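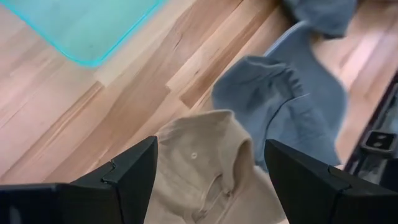 Tan and blue garments on a butcher-block style tabletop.

NELTSIDE FOLDING TABLE SESSIONS RETURN, BY UNPOPULAR DEMAND

2 Apr 2025

Gonstead, the home-sorting firm that has spent 13 years telling people their airing cupboards could be worse, is bringing back its clothes folding sessions at the Karunaratne Rooms in Neltside.

Each session lasts 80 minutes and has places for 12 people. Guests bring a bag of clean, crumpled clothes, tip it out on a table and face up to it. Shirts come first. Fitted sheets are left until last, when morale can no longer be harmed.

Last year's sessions dealt with 1000 garments, among them a great many beige trousers that their owners had forgotten buying. Odd socks were not counted, on legal advice.

"We can't promise a tidy house," said a Gonstead spokesperson. "We can promise a tidy pile, which then has to get home on the bus."

Sessions run until August, when a second venue opens in Oltton. Places are free and must be booked at the Karunaratne Rooms front desk. Ironing is not covered and questions about it will be met with silence.

ENDS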